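Open day at Weromlow

I've been following touring cars since I was small, but until Tuesday I'd never set foot in a race team's workshop. Semwal Racing opened theirs at Weromlow for the day, and Shanti Grewal and I were at the gate by nine with bacon rolls in hand.

Terence Dawber took our group round. He's been building gearboxes there for years and he talks fast (I missed half of it over the compressor!). Both cars were up on stands with the floors off, and one still had Takness gravel stuck in the sills from the last round. Car 424 covered 2,613 racing and testing miles last season, and they had a bonnet on the wall signed by everyone who'd worked on it.

My favourite bit was the pit stop practice – 2 of us at a time got a go with the wheel gun. It's heavier than it looks on telly and I cross-threaded mine straight away. Shanti was much quicker and hasn't stopped mentioning it.
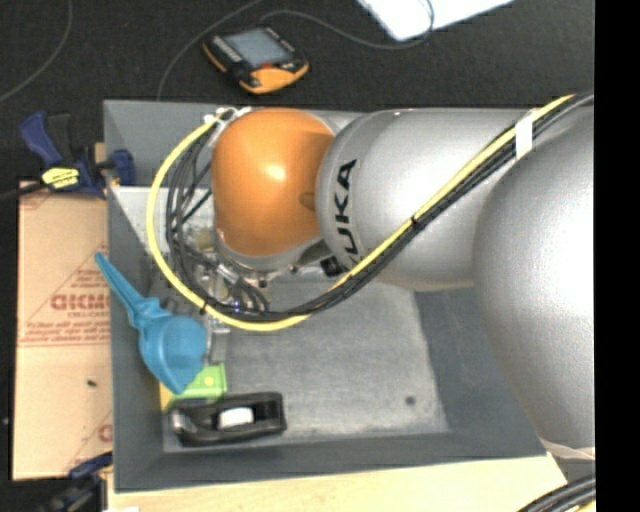 Lunch was a very good curry in the truck awning, and then Hemant Malhotra, who drives the second car, answered questions for 40 minutes. He reckons the new tyres will suit him at Benano, where he spun on the opening lap last time. We've already booked our tickets for that one.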